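Print this page
E-mail this page

Kasard Shared Workshop
Equipment Support: Ticket 2603
Subject: Two-arm cell, gripper arrives beside the target after power-up
Opened: February 2020
Submitted by: Serpil Uçar
Assigned to: Wenceslao Tovar
Copied: Han-gyeol Do, Apolinar Becerra
Status: Closed, with one item carried forward

Description of the fault

The member reports that the right arm of the two-arm cell does not return to its taught positions after the power supply has been switched off and on. The left arm is not affected. The error is sideways, toward the right wall, and is the same at every taught position within a session. It changes from one session to the next. Once the cell is running, repeated moves land in the same place.

The task in use is a simple sorting program in which the right arm picks up a hand tool and places it in the yellow tray. With the fault present, the fingers come down beside the tool handle or over the rim of the tray. The member has twice stopped the program by hand to prevent the gripper from pressing on the rim.

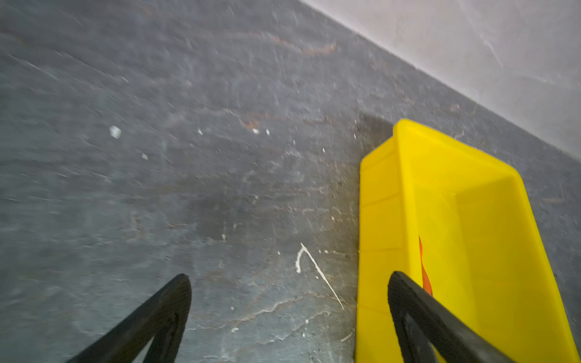 The arms are Gendov kits assembled in the workshop by Ms. Uçar and Mr. Do. The controller software is Erkanus, build 761, installed from the workshop copy. No change was made to the software between the last session in which the arm performed correctly and the first report of the fault. The arm had, however, been removed from its mounting plate in that interval so that a cable could be rerouted.

Initial response (W. Tovar)

The member was asked to confirm the following before an inspection was arranged:

1. That the arm is placed in its rest position by hand before power is applied.
2. That the calibration file loaded at startup is the one belonging to the right arm.
3. That the mounting plate screws are tight.
4. That no cable is pulled tight at either end of the base joint's travel.

Ms. Uçar confirmed items 2, 3 and 4. In regard to item 1, she stated that the arm is placed in the rest position "by eye," as the alignment mark on the base was covered when the new cable clip was fitted. Mr. Do added that he had been using a different rest position from Ms. Uçar, with the elbow folded further back.

Inspection log

Step 1. Mechanical check. With power off, the base joint was turned by hand through its full travel. No grinding or looseness was found. The plate was checked against the rail with a square and found to be true. The plate screws were tight, as reported.

Step 2. Floor of the cell. The floor panel was pressed at the corners and did not move. It was noted that small white bits had been left on the panel. They are not considered a cause of the fault, but members are reminded that the cell is to be brushed out at the end of each booking. The dark veined pattern of the panel also makes it difficult to judge position from the wrist cameras alone, and a taped cross is recommended for any future position test.

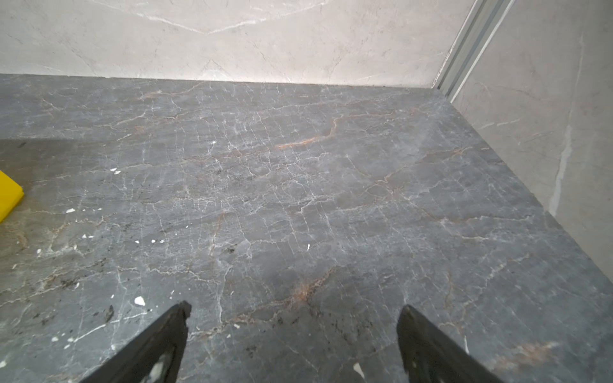 Step 3. Startup reading. The cell was started with the arm placed in the rest position as Ms. Uçar normally places it. The base joint reported a value of 1676. The cell was shut down, the arm was placed as Mr. Do normally places it, and the cell was started again. The base joint reported a different value, and the sideways error at the tray changed accordingly. The left arm was put through the same procedure and reported the same value both times.

Step 4. Settings comparison. The settings for the two arms were printed and compared line by line. On the left arm, the base joint is set to read its stored zero at startup. On the right arm, the same setting had been changed to take the present position as zero. Mr. Becerra recalled that the change was made while the arm was off its plate, in order to turn the joint freely during the cable work. It was not changed back.

Step 5. Correction. The setting was restored. The cable clip was moved so that the alignment mark is visible, the arm was set to the mark, and a new zero was stored. The taught positions were not edited.

Step 6. Verification. The cell was switched off and on 12 times, with the rest position deliberately varied. After each start, the right arm was sent to the taught position to the right of the tray and the result was compared with the taped cross. No sideways error was observed. The tape was removed afterward.

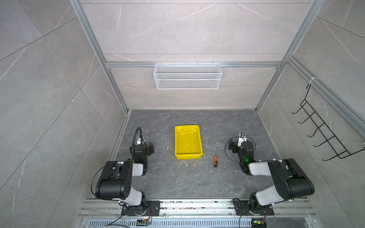 The sorting program was then run in full by Ms. Uçar with Mr. Tovar present. She reported that the arm behaved as it had before the cable was rerouted and agreed that the ticket could be closed.

Finding

The fault was caused by a startup setting on the base joint of the right arm, left in its temporary state after maintenance. The arm, the gripper and the software build are not at fault. No parts were ordered.

Instructions to members using the cell

Any setting changed for maintenance must be written on the card kept with the cell and crossed off when it is restored. Both arms are to be set to their alignment marks before power is applied. Taught positions are not to be edited as a means of correcting an error of this kind, as the edits will themselves be wrong once the zero is restored.

Carried forward

Mr. Do has asked whether the cable at the right wrist could be shortened. The present loop is wide, and he is concerned that it may catch during moves near the wall. Mr. Tovar has no objection, provided the wrist can still turn through its full travel. The work is scheduled for March under a separate ticket, and the settings for both arms will be printed before it begins.

Member comment (A. Becerra)

I accept the finding. The card has been filled in for the earlier cable work, and a copy of the corrected settings has been placed in the Espinoza binder by the door.

Ticket closed by W. Tovar.

Print this page
E-mail this page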